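Open afternoon at Skutmont: two-handed shelving with the Niskanen arms
Visit notes, April

Skutmont runs its open afternoon on the second floor of an ordinary office block. I signed in, was given a lanyard and a printed timetable, and went straight to the cabinet demonstration, which was the item I had come for. The other station, a parcel sorter from Clekent, had a queue for most of the afternoon and I saw only the end of it.

The task is office storage. A two-armed machine with multi-fingered hands works at a low cabinet with double doors. Tatiana Baláž, who leads the handling group, gave a short introduction and then let the machine get on with it. She put the number of practice runs behind the current software at 2,863, all of them on office furniture.
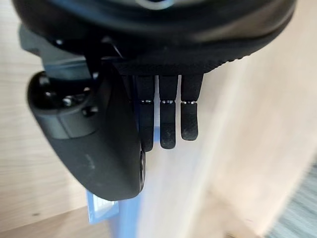 Each arm carries its own wrist camera. The view is close and wide, and much of it is taken up by the palm and thumb. I asked whether this was a handicap. Baláž said the software needs to see the fingers and the object together, and that the head view supplies the rest. The wrist pictures were shown on a monitor beside the station, with a short delay.

The thumb is the heaviest part of the hand and sets the limit on how narrow a gap it can enter. Skutmont tried a slimmer one last year and went back to the present shape when the tip flexed under load.
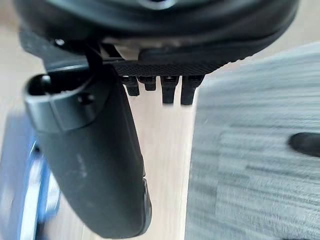

Wrist camera view with the arm moving. The grey surface on the right and the blue object at far left are both smeared.

Blur of this kind was the subject of the most useful conversation of the day. Aatos Koskela, responsible for the cameras, explained that pictures taken in fast travel are kept but given less weight when the hand position is worked out. He would like a shorter exposure. The difficulty is office lighting, which he does not want to supplement with lamps on the arm.

Patterned flooring is a second problem. Fine stripes can produce false matches between one picture and the next, and the present release ignores floor areas entirely once the hand is below cabinet height.
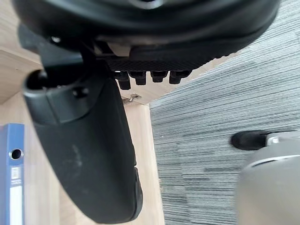

Thumb and palm from the wrist camera, with a blue ring binder at lower left and striped carpet to the right.

Flat items with square edges are handled by gripping a near corner, thumb below and fingers on top. The grip has to be firm enough to carry the item level, but the wrist must give a little if an edge meets the cabinet. The allowed side force is set in software and was changed twice while I was there. Cycle time was not quoted, and I did not take my own timings. 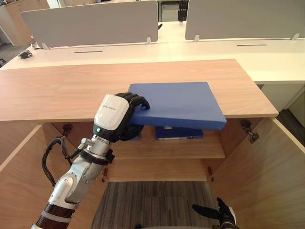
Practical points for visitors

The Stakau tram stops outside and the entrance is on the yard side. Groups are limited to 13. Questions are taken at the station and again in the meeting room afterwards, where the hand was passed round with its cover removed. The printed data sheet gives a service interval of 2,000 hours for the finger joints and lists no figure for the wrist. I have written to ask for one.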